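## 4. Lamp cell: checking the taught points

Run these checks at reduced speed after any gripper change.

1. Call up the bulb approach point. Stop with the bulb above the socket and check the tilt of its threaded base.

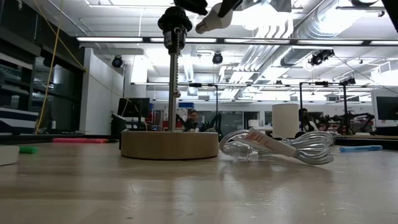 2. Jog down in small steps. If the base touches the socket rim, back off and re-teach the point.

 **Caution:** Keep hands clear of the fingers while jogging.

3. Call up the rod point. The rod must stand upright at the center of the wooden base.

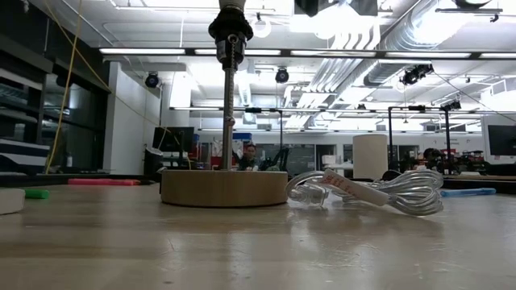
4. Save both points and run the program once at low speed.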